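Shoes Off, Smells and Soles: Frequently Asked Questions

Last updated 2021-07-06

We run a small shoe repair counter on Prado Street, and the same questions come in week after week. A lot of them start with "I read online that..." Most of what people read online about shoe care was written to sell something. These are our answers, and you are free to doubt them too.

Does freezing shoes kill the smell?

Not in any way that lasts. The claim is that the cold kills the bacteria. A home freezer mostly puts them to sleep, and they wake up when your foot warms the shoe. People tell us the smell was gone the next morning. Sure, cold things smell less. Ask again after a day of walking.

What does work, then?

Time and air. Take the insoles out, open the tongue all the way, and leave the pair somewhere with moving air for a full day. If you wear the same shoes every day, buy a second pair and switch. It costs more than a can of spray, and you won't need the can. Old insoles that still smell after being washed and dried should go in the trash.

Do charcoal bags do anything?

A little, in a closed space, for a while. We tried a set of 38 bags from a supplier called Tadier, handed them out to regular customers and asked what they thought. Some liked them, some couldn't tell, and several had never taken them out of the wrapper. We would not call that proof of anything. The packaging says to recharge them in the sun. We have yet to see a good explanation of how you would know when they are recharged.

Is it really cleaner to take shoes off at the door?

It keeps grit off your floors, and grit is what scratches them. That part is easy to believe and easy to see if you sweep. The scarier claims about germs are harder to pin down, and the articles that make them tend to be thin on how anything was measured. Take your shoes off for the sake of the floor and you won't be disappointed.
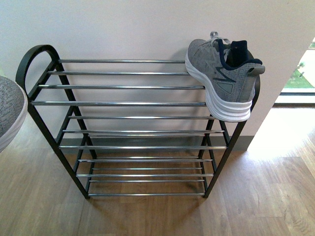
If you do keep shoes by the door, let them dry before they go into anything with a lid or a door on it. Closed cabinets look tidy, and we get to see what comes out of them: green fuzz on leather, glue that has let go, linings that peel like old paint. An open rack is ugly to some people. It is also cheaper and easier to wipe down.

Can I put sneakers in the washing machine?

You can. Whether you should depends on what they are. Canvas with a stitched sole usually comes through fine on cold with no spin. Anything with a glued sole is a gamble, and most sneakers now have glued soles. Never put them in the dryer. We re-glued 31 pairs last July, and when we asked the owners, far too many of them said "dryer."

The label says machine washable. Isn't that enough?

It means the maker thinks the shoe will survive. It doesn't say how many times. Look for a temperature and a cycle on the label. If it gives neither, we would treat it as advertising.

Do shoes need a waterproof spray when they are new?

Suede and nubuck, yes. Smooth leather does better with wax or cream. Mesh running shoes are full of holes on purpose, and no spray is going to change that for long. The clerk who offers you a can with every purchase may well be paid a little extra for each one sold. Ask.

Are expensive insoles worth it?

Sometimes, and we say this as people who sell them. If a doctor sent you, follow the doctor. If a machine in a store lit up the bottom of your foot and told you that you need the most expensive pair on the wall, go home and think about it. We carry a plain cork insole from Fehr for 19 dollars. It holds up well, and it will not fix your back.

How often should running shoes be replaced?

The mileage numbers you see quoted come mostly from the people who make running shoes. Your weight, your stride and the road matter more. Press your thumb into the midsole. If it feels hard and stays creased, it is done. If the heel is worn down to a different color on one side, it is done. If neither is true and your legs feel fine, keep running in them.
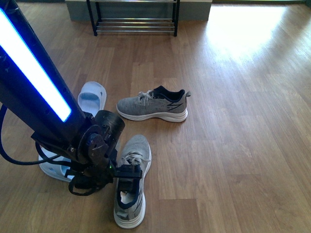

Can every shoe be repaired?

No. Shoes with a stitched welt can usually be resoled more than once. Foam soles molded right to the upper can be patched, and the patch will show. We turn down jobs where the repair costs more than the shoe, unless you tell us you love them. People do, and we don't argue.

Is "genuine leather" a mark of quality?

It tells you there is leather in there. It tells you nothing about how good it is. Look at the cut edge if you can find one. Layers like a sandwich mean thin leather stuck to something else, and it will crack where the foot bends.

What about those "eco" soles?

We asked the Zesitz company what was in theirs, since three customers had brought them in split across the middle. The reply was two pages long and didn't name a material. Maybe they are wonderful. We can't find a glue that holds on them, so we don't take them in for repair.

Do cedar shoe trees matter?

For leather dress shoes, yes, mainly for the shape. Any wood or plastic that fits will do the job. The cedar smells nice and fades. For sneakers, crumpled newspaper is fine.

How do I get a price?

Bring the shoes in. We don't quote from photos anymore. If you already have a repair open with us, the number is on your yellow slip. Slips up to 2524 are in the old book, so allow us a minute to look it up. Pairs left over 90 days go to charity, and yes, we call first.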